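About Skerach

Skerach supplies and looks after furniture for offices, training rooms and small schools. We started with one unit on the Vurport road and a stack of second-hand desks, and we have been trading for 13 years. Our main workshop and store are now in Irnport, with a smaller store at Bedoya.

What we do

Most of our work falls between buying new and throwing away. A customer moves premises, or closes a floor, and has chairs, tables and cabinets left over. We collect them, check them, repair what is worth repairing and pass them on to someone who needs them. We also supply furniture on hire, from a single desk upwards, for any period longer than a month.

Office chairs make up the largest share of what we handle. Gas lifts, castors and arm pads are all standard parts and we keep them in stock. Headrests are harder to match, so we save them from chairs that are past repair. Tables come next, mainly plain wooden ones, which can be sanded and oiled. Small cabinets are always in demand and rarely stay with us long.

We do not take beds, sofas or kitchen appliances.

How a collection works

Send us a list of what you have, with photographs if possible. We reply within 24 hours on working days with a price, or with a note of what we cannot take. Please empty drawers and cupboards before we arrive. Loose items such as books, cables and desk lamps should go into crates, and we can drop these off beforehand if you are short of them. Crates with handle openings are best, as they are easier to carry on stairs.

Two of our staff come with the van. If there is no lift, tell us when you book — it affects the price and how long we need.

Our rooms

The workshop is on the ground floor at Irnport. Upstairs we keep some furnished space for customers who want to try a layout before they hire.
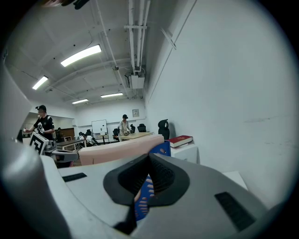 Walls in rooms that are used every day pick up marks, mostly from chair backs and the corners of tables. When we fit out a room we leave a gap behind each chair for this reason, and we can touch up paintwork at the end of a hire if you ask for it in the quote.

Visiting us

The Irnport workshop is open from 9 am to 5 pm. Bedoya opens by appointment only, and both stores close for stocktaking in the first week of September. Parking at Irnport is at the rear, through the second gate. Hire customers should bring their order number when returning keys or small items.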